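**Glue stick or paste for letters on washi? (and other desk questions)**

**haruna_s** - Jan 17, 2023

Hello everyone. I write letters to pen friends in three countries, and I like to put small pieces of washi and old calendar paper on the pages. For years I used rice paste, which I make myself. My friend in Jedcombe told me I am wasting my time and a glue stick is enough.

So I want to ask: what do you use, and does it stay flat after a year or two? I also wonder if you keep your glue and pens standing or lying down.

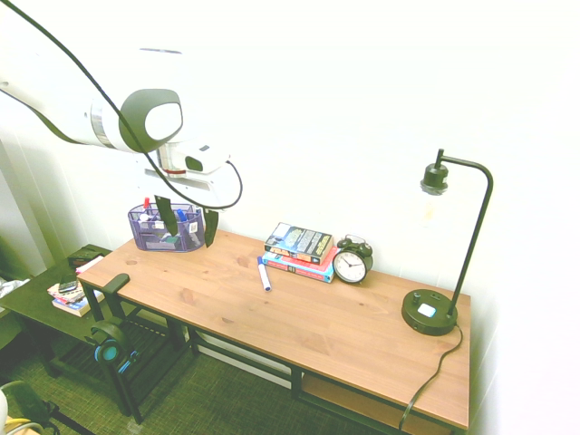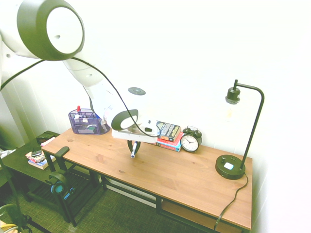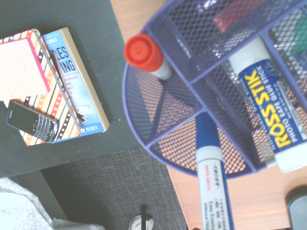
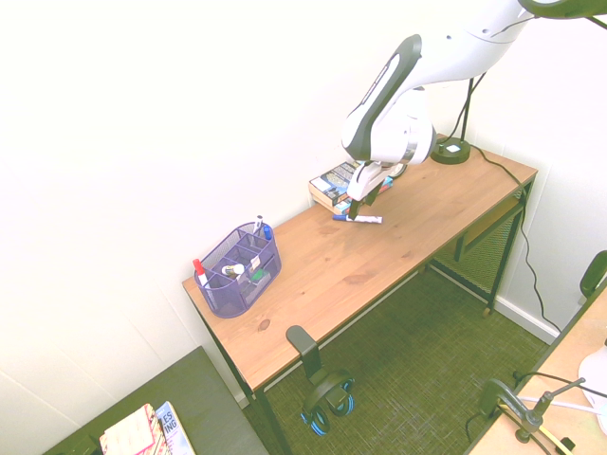 ### Replies

**Tshepo Baloyi**

I use glue stick for everything and I have more than 200 letters in a box. Maybe five of them have a corner coming up. For me it is good enough. I press each page under a dictionary for one night.

The Ross Stik in your third picture says "photo safe" on the label. I would trust such a glue more for pictures than for thin paper, but I did not try this one.

**inkandlemon**

> For me it is good enough.

I don't agree. Good enough for a letter which somebody reads once, yes. But Haruna uses washi. Glue stick goes on thick in the middle and thin at the edges, and on soft paper it pulls the fibers when you rub. I ruined 15 sheets like this before I went back to paste.

**Tshepo Baloyi**

Then you press too hard. Put the glue on the heavy paper, not on the thin one, and lay the thin one on top.

**inkandlemon**

I did it both ways. The result was a little better, I admit it.

**Masaru M**

About the second question. Markers with two tips or with water ink should lie down. Pens with a cap can stand, tip up or tip down depending on the pen. I keep whiteboard markers flat, and when I stored them with the tip up they became pale very soon. Glue sticks can stand, I see no difference.

I had a mesh organizer before, and the small things always fall through or get caught in it. Now I have a wooden tray from Lostlow, it is heavy but it does not move.

**haruna_s**

Thank you, this is very helpful. Masaru, do you mean that all markers should lie down, also the ones for paper?

**Masaru M**

The ones for paper too, if you don't use them every week. Fountain pens are another story and I don't want to start this fight again.

**Tomomi Koyama**

I make paste also, but only in small quantity, and I add a little methyl cellulose. It keeps for some weeks in the refrigerator. With only rice paste I had mold in September, when it was still humid here. Please be careful if you send letters to warm countries - the paste can also attract insects.

For the quick letters I use a glue tape. It costs 500 yen in my shop, so it is not cheap, but the paper stays completely flat.

**inkandlemon**

Glue tape is the worst for old paper. After some years it becomes yellow and you cannot take it off.

**Tomomi Koyama**

This depends on the tape. I have a letter from my aunt with tape in it, 19 years old, and it is still white. I cannot tell you the brand, sorry.

**fang_paper**

Can you take off the methyl cellulose again with water? I have a page where I glued the stamp in the wrong place.

**Tomomi Koyama**

Yes, with a wet brush, slowly. Try it on a corner first. If the ink is not waterproof, don't do it.

**haruna_s**

I will make a test page, half glue stick and half paste with methyl cellulose, and keep it by the window. Tshepo, which side of the dictionary do you put the page, under the whole book or between the pages?

**Tshepo Baloyi**

Under, with a clean paper on both sides.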